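I've had the Skalwood kitchen kit for most of August now, and I keep getting asked if it's worth the money, so let me ramble a bit!

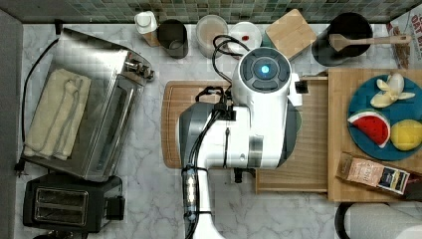

The arm mounting took me 2 evenings (the manual is lovely, but oh, so long), and the play food set costs extra.

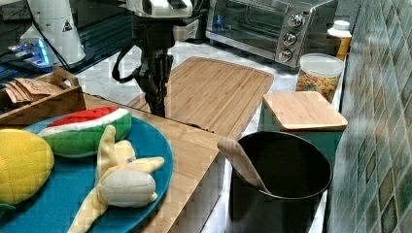 I do wish Prinia, their planning software, saved more than 53 routines, though I'm nowhere near that yet. Support answered me before breakfast, bless them.

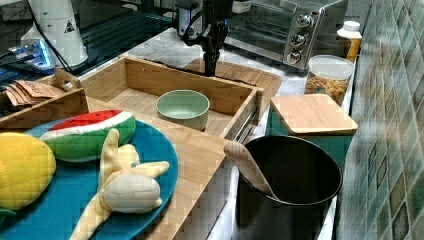 Gripper over the open tray, green bowl inside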